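How to keep your own stats for a Sunday league soccer team

I started writing down numbers for my team in Stivanville two seasons ago, mostly to settle an argument about who gave the ball away the most (it was me, sadly). Since then I've kept a notebook for every match, and it's way more fun than it sounds!

What you need: a pencil, a cheap notebook, a watch, and one friend on the bench who isn't going to wander off at halftime. I tried an app called Korker for a while and liked it, but my thumbs are too slow for it in the rain, so I went back to paper.

Step 1. Draw the page before kickoff. Put all 11 starters down the left side by shirt number, with the subs underneath. Across the top write shots, shots on target, key passes, balls won and balls lost. Leave a fat column at the end for notes.

Step 2. Agree on what counts. We had a huge fight after the Hunitz game over whether a blocked shot is a shot. Pick a rule, write it inside the cover, and stick with it all season.

Step 3. Use tally marks and keep your eyes on the field. If you miss something, let it go. Guessing later just makes a mess of the page.

Step 4. Write down the minute of every goal and every substitution. You'll want those when you work out goals per 50 minutes played, which is how I compare our subs with the starters.

Step 5. Type it all up by Tuesday while you can still read your own writing. My spreadsheet is up to 600 rows now and it still opens fine on my old laptop.

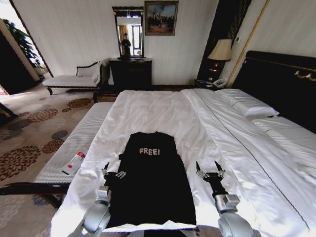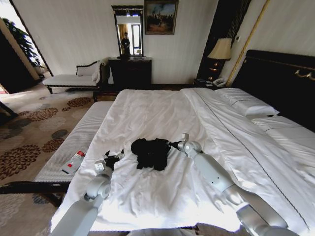
Shirt numbers are where most beginners get stuck, so sort those out early. At our level people swap shirts, forget shirts, or borrow one from a brother who plays for Zupan. Somebody always shows up in a black T-shirt like the one on the bed that says "FREE!" across the chest, and then you've got a player with no number at all. I put a letter in the margin for them (F would do nicely there) and match it to a name after the final whistle. Don't reuse the letter in the same game, even if that player goes off early.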